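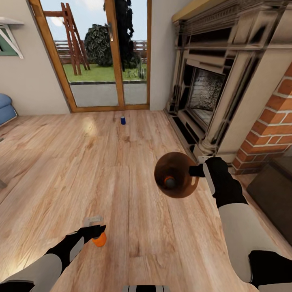

Plerkley Home Repair Loans
Progress report to the fund, second period

Sorry this is short in places. Written between site visits, will fill in gaps if you send questions.

Where we are

Loans out to date: 533. Applications in: 816. So the gap is bigger than we told you in the last report, and most of it is people waiting on a contractor quote, not people we turned down. Denials are still low. Main reason for denial is the deed being in a dead relative's name. More on that below.

Plerkley itself is mostly done. The east side streets went faster than planned, roofs and furnaces mainly. Omby is behind. Ye hasn't really started, we did the mailing and held one evening at the library and got a decent turnout but only a handful of completed forms came back. People took the form home and that was the end of it. Next time we fill them in at the table.

What people are borrowing for

Roofs first, by a long way. Then heat. Then bathrooms, nearly all of those older owners who can't get over the side of a tub anymore. Floors are up from last period, almost always rot under a kitchen or back door where water has been getting in for years. Floors are a pain for us because the quote never holds. Contractor pulls up the boards, finds the joists are bad, price goes up, owner has already signed for the lower amount. We had to re-paper a bunch of these.

Fix for that: from June we are approving floor jobs with a cushion built in. Owner only draws what gets spent. If the joists are fine the cushion just goes away. Board of the credit union is OK with this, we have it in writing.

Windows and doors we are still saying no to unless it's a safety or heat loss problem. Got some complaints. We think the line is right but the flyer doesn't explain it well and needs to be redone.

Contractors

Still the bottleneck. We have 6 firms on the approved list and need at least double. Two of the six only do roofs. The Erkumar crew has been the most reliable, shows up, calls the owner back, invoices on time, but they are booked out past the end of the summer and have asked us to stop sending new jobs until they catch up. We did stop.

What's putting others off, from the calls we made:

Insurance minimum is too high for one and two person outfits.
Our payment terms. 45 days is to long for somebody buying lumber on a credit card.
The inspection form. Nine pages. Several said they'd rather lose the job.

We can fix the form ourselves and it's already down to three pages. Payment terms we need your OK on. What we'd like is a third up front for materials, paid straight to the supplier, rest within ten days of inspection. This would mean keeping more cash on hand in the loan account than the agreement allows right now. Please see the request at the end.

Deed problems

Worse in Omby than anywhere. Houses passed down two or three times with no probate. Family has lived there the whole time, pays the taxes, but can't borrow against it. The legal aid clinic has been taking our referrals on Friday afternoons and they are good, but slow, and it's not their fault. The county records office closes early and half of what they need is on paper in the basement.

We'd thought of these as a side issue. It's now the single biggest thing holding up Omby. Would like to move some of the outreach budget over to filing fees and title searches. We are underspent on outreach anyway, printing came in cheaper than quoted and we never ran the radio spots.

Repayments

Good. Late payments are few and most of those cleared up inside the month once we called. Switching to text reminders helped, the paper ones were arriving after the due date in some cases. No write-offs this period. One loan is being restructured after a job loss and we expect it to be fine.

Average time from completed application to money out is still too slow. We don't have a clean number to give you, the old spreadsheet logged the date the form was received in some rows and the date it was complete in others. New tracking sheet sorts this out going forward. You'll get a proper figure next report.

Money

Average loan fee collected is a little under plan, because more people are coming in under the income line where we waive it. Not a problem yet. Office costs on budget. Mileage over, all the driving out to Ye and back. The second laptop died and was replaced out of the equipment line.

Next period

Target is around 639 loans out by the end of it. That assumes we sign at least three more contractors. If we don't it will be lower and we will tell you early.

Start Ye properly, with a table at the grocery store parking lot on weekends.
New flyer.
Move the remaining Plerkley files to the new sheet.
Follow-up visits on finished bathrooms, we said we would do these and have not done enough.

Requests

1. OK to change contractor payment terms as above, and raise the cash limit on the loan account to match.
2. OK to move unspent outreach money to title and filing costs.
3. A lower insurance minimum for jobs under the small job cap. Wording is attached to the email, your lawyers will probaly want to change it.

Need an answer on number 1 first. The other two can wait until the call.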